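Informe de avance a la Fundación Sarkitz
Proyecto Jivum: recuperación del archivo sonoro del valle
Fecha: 21/09/2026
Responsable: Jouko Partanen

Este informe recoge el trabajo hecho desde enero con la ayuda concedida por la Fundación. El proyecto consiste en digitalizar, catalogar y poner a disposición del público las cintas que la antigua emisora Zoltura dejó en depósito en la biblioteca municipal cuando cerró.

Digitalización

El depósito suma 3093 cintas, entre bobinas y casetes. Las bobinas se guardaban en el sótano y parte de ellas tenía moho en los bordes. Se apartaron antes de empezar y se están limpiando a mano, una por una, con paño seco. El resto se pasa en dos turnos, mañana y tarde. El equipo de reproducción comprado con la primera entrega de la ayuda funciona bien, aunque en marzo hubo que cambiar una correa y se perdió una semana.

Las casetes van más deprisa de lo previsto. Casi todas son programas de discos dedicados y retransmisiones de las fiestas, con buena calidad de sonido. Las bobinas llevan retraso. En la solicitud calculamos una hora de trabajo por bobina y en la práctica son casi dos, contando la revisión del archivo resultante. Quedan además 16 bobinas pegadas que no podemos tratar aquí y que habrá que enviar a un laboratorio. El presupuesto está pedido.

Catalogación

Prasetyo Yusof se incorporó en abril a media jornada para la descripción de los contenidos. Ha preparado una ficha con título, fecha de emisión, voces identificadas, lengua y lugares citados. Las etiquetas originales son poco fiables: muchas cintas se regrabaron y la caja conserva el nombre del programa anterior. Por ese motivo hay que escuchar cada grabación al menos en parte antes de cerrar la ficha.

Para identificar las voces se han celebrado 5 sesiones de escucha con antiguos trabajadores y oyentes de la emisora. De ellas salieron los nombres de dos locutoras que no figuraban en ningún papel. También apareció una entrevista completa al último molinero de Sutherland, la finca del otro lado del río, que se daba por perdida.

Derechos

Se ha escrito a las familias de los colaboradores para pedir permiso de difusión. Hemos recibido 60 autorizaciones firmadas y dos negativas. Las grabaciones sin respuesta se podrán consultar solo en la sala de la biblioteca.
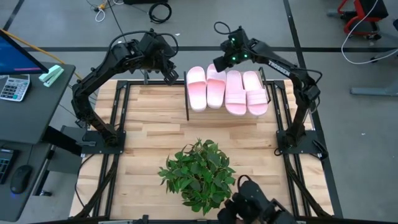 Gastos

El gasto en personal se ajusta a lo presupuestado. En material hay un pequeño exceso por las cajas de conservación, que subieron de precio entre la solicitud y la compra. Se ha compensado con la partida de viajes, que apenas se ha usado. Los justificantes van en el anexo.

Próximos pasos

Terminar las casetes, enviar al laboratorio las bobinas pegadas y abrir la consulta en línea con una primera selección de programas. Solicitamos a la Fundación que amplíe hasta enero el plazo de entrega de las bobinas, sin aumento de la ayuda. Si se aprueba, remitiremos el calendario corregido junto con el presupuesto del laboratorio.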